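Kitchen & Bath Talk > Counters and Sinks > tile counter around double sink, grout going brown, regrout or rip out??

tapia_v
ok so we moved into the Brenwood house in September and kitchen has the old tile counter. Big pinky beige squares, little maroon tiles edging the sinks. Kind of love it. Grout is another story. Brown by the faucet, sandy in one corner. Husband wants it gone, I want to keep it. Sorry about the dishes
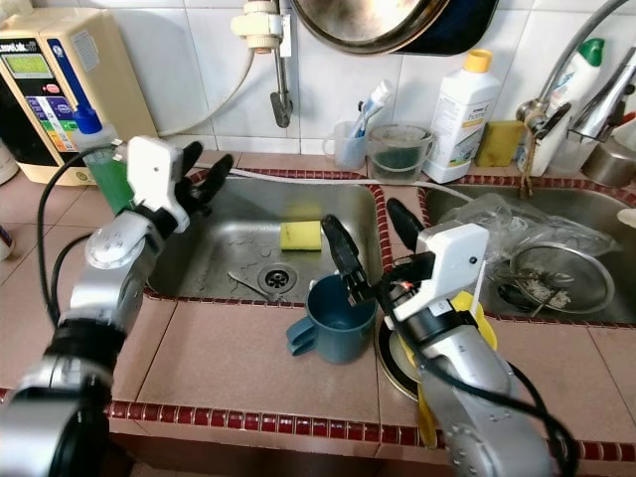

Can I regrout only the part around the sinks or does the whole counter have to be done?
Just the sink area is fine, as long as you stop at a natural line like a corner or the edge trim, so the color change between old and new grout doesnt show.

That was what the guy at the tile store told me anyway. Does that match what you all have done? Got a quote for 513 for the whole run, seems like a lot for grout.

arwel_lewis
Keep it. Those little maroon ones are hard to find now, and if you pull one it breaks. 513 is high unless they're doing the backsplash too. Ask.

Also clear that strip between the two sinks. I see a mug and a plate parked there. Water sits under stuff and the grout never gets to dry out. Same with the bottles at the back wall.

sellemitz49
Disagree w/ Arwel. Had tile for 10 years, scrubbed it with a toothbrush every weekend of my life. Ripped it out, put in a solid slab, never looked back. Regrouting is a bandaid, if it's sandy in the corner there's water under there and the board is mush.

arwel_lewis
or its just old grout. Press on the tile. Does it move? no? then its grout.

tapia_v
Nothing moves. Pressed all of them. One by the left basin sounds kind of hollow when I tap it but it's solid.

malou_h
Hollow is ok, moving is not. I have a hollow one by the stove, been like that forever.

Where do you put spoons and wet things while you work? That was my whole problem. I dripped everywhere and the joints stayed damp all day. Got a long tray that lives next to the sink now, everything wet goes on it.

tapia_v
haha we do have a metal tray. And an oval dish, spoons end up in that. Closer one of the countertop so you can see the tile, it has a bit of a speckle to it 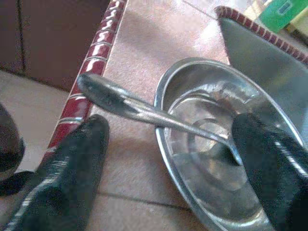 How long should new grout dry before I seal it?
Go by the bag, but most cement grouts want 2 days or more with no water on them, and then the sealer needs its own drying time on top of that.

So thats what I'm planning around, we'd be doing dishes in the bathtub I guess. Anybody have a better idea

malou_h
Nice tile!! Bathtub works, we did it. Put a towel down first or youll chip something.

Do one sink side at a time if you can stand it. Then you have a basin the whole time. Tape off the other half.

sellemitz49
One side at a time = two batches of grout = two colors. Seen it. Do it all at once and eat takeout.

malou_h
Not if you buy one bag and weigh out the water. Mine matches fine.

halfdan_i
what about epoxy grout. never seal again. Used the Kárason stuff on my mudroom floor, still looks new

arwel_lewis
Epoxy on a counter is great but its a pain for a first timer. Sets fast, and if you leave haze on the tile it's there for good. Try a bit under the dish rack or someplace first. And whatever you pick, caulk where the counter meets the wall, NOT grout. And caulk where the tile meets the sink rim. Probably half your brown is there

tapia_v
Oh it IS grout at the rim. All the way around both. Is that bad

arwel_lewis
Not bad but it cracks. Dig it out, use 100% silicone, color matched if you can get it. Sillgate had a beige last time I was in.

sellemitz49
still say slab. Good luck with it tho, post after pics

tapia_v
Ok calling the grout guy back to ask if backsplash is in the price. If not I'm doing it myself — one bag, one side at a time. Husband has been told.

malou_h
Wear gloves. The cement stuff eats your fingers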